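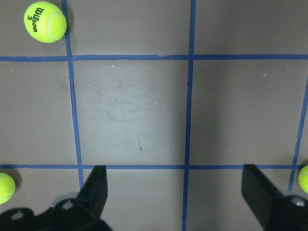 Grid references are the part of map reading most people say they did at school and then can't do. I've walked with Bosaldale footpath group for years and I'd say half of us guess. The idea is simple enough. You have lines going up, lines going across, and you name a square by the corner at its bottom left. Three tennis balls on a grey top taped out in blue would do to practise on: pick a ball, say which square it's in, and if it's sitting on a line, decide how you'd deal with that. Wobbly tape is fine for it. A real map needs the lines straight, obviously.

Going along first, then up. Everyone has a rhyme for it. Mine was "along the corridor and up the stairs", which I still say under my breath at the age I am.

If you swap the two numbers you can end up in the wrong valley. Zdenka Shehu once gave a meeting point for a Sunday-type stroll that came out in the middle of Nusley reservoir. We all knew where she meant, so we went to the car park as usual.

Four figures gets you a square a kilometre across. That's fine for "the village" or "the wood". It's no good at all for "the stile".

Six figures gets you down to a hundred metres. You divide each side of the square into tenths by eye. People worry about this bit but your eye is better than you think. Halfway is five. Just short of halfway is four.

You always round down, by the way. Vesela Matić and I had a long disagreement about this over a flask of tea and she was right. The reference names the small square you're standing in, and you call that by its bottom left corner too.
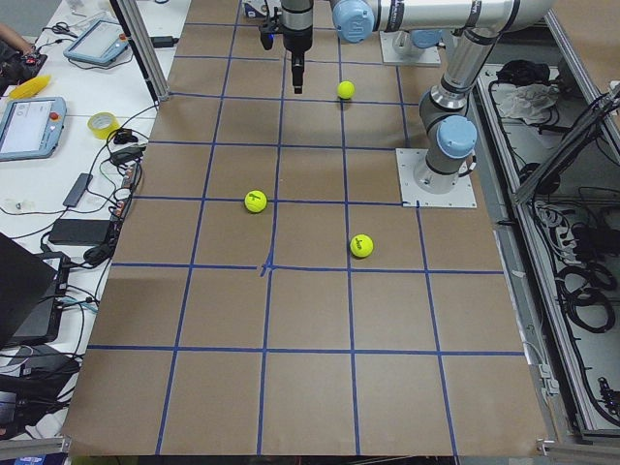

Brown paper, dark blue tape, squares marked across the table.

Next thing people muddle is the letters. Phone apps will give you two letters in front of the numbers. Read those out as well. The same numbers come up again in every big lettered square across the country, and somebody who isn't from round here won't know which one you mean.

Contours are separate from the grid but they get taught on the same evening and run together in people's heads. The brown lines are height. The thin blue ones are the grid. On the hill above Nusley there's a spot height of 278 and at least one person every year reads it out as part of the grid reference.

A question from Aiman Hidayat: is it worth learning when the phone does it for you? I think so. Last August my phone died on the tops in the rain and I had the paper map in a freezer bag. I was almost 300 metres from where I thought I was, on the wrong side of a wall. I worked it out from the wall, a sheepfold and a bend in the stream.

Walls are good for that. Field boundaries show on the larger scale map and don't on the smaller one, so buy the larger if you can only buy one.

Fold it so the bit you want is on the outside. Then keep your thumb on where you last knew you were. Fanni Dobos uses a clothes peg for this – a plain one, clipped on the edge level with the last gate.

For practice at home, get an old map and write down the references for the church, the pub and the station. Leave it 2 days. Then look them up cold and see if you land on a church, a pub and a station.

I got a farm, the pub and a bit of railway cutting first time. The farm was me going up before along.

Anyone after a secondhand map of the Bosaldale side, I have a spare. The cover has gone and there's a tea stain over the quarry but the rest is readable.

August
Posted by Lejla Trajkovski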